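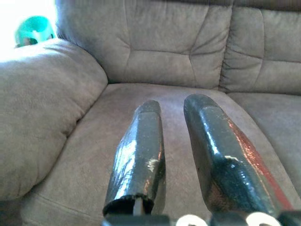 Our neighbor across the hall told me at dinner that a couch with a blanket on it is a couch somebody gave up on. I have been arguing back in my head ever since, mostly while folding blankets.

Search Dustora
Type a room or a fabric

I love a couch blanket! I love a soft, fuzzy one, and I love it best on a plain gray-brown couch, the kind the stores call "Cropper" or "Driftwood" or whatever they're calling it this March. Those couches are great to live with (ours has survived 14 years and two moves) but they are waiting for some color. Pink does it. You wouldn't think so, and then you throw something pale pink over the arm and the whole corner wakes up.

People complain that the blanket ends up in a heap. Well, sure. I fold mine at nine at night and by breakfast it's a lump again, and I've come to like picking it up from the middle, giving it one good shake and starting over. It takes less time than filling the kettle. The fancy folded-in-thirds look from the Wunura catalog never lasted an evening at our place, and I quit trying. 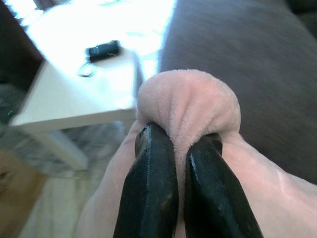 Soft pink fleecy fabric, gathered up by the couch.

What I'd say to anyone shopping is buy the one you want to touch. I paid too much for a stiff Sturkix throw once because it matched the rug, and it lived in a closet. The fuzzy one gets washed on cold, hung over a door, and is back on the couch before dark. It sheds a little. So does the dog.

686 likes · 439 shares

3 comments

mossyporch: Team heap. Mine hasn't been folded since we moved in.

Tall_Order: Pink on taupe, yes! Try a rusty orange in the fall too.

quietkettle: Does hanging it over a door leave a crease? Mine always does.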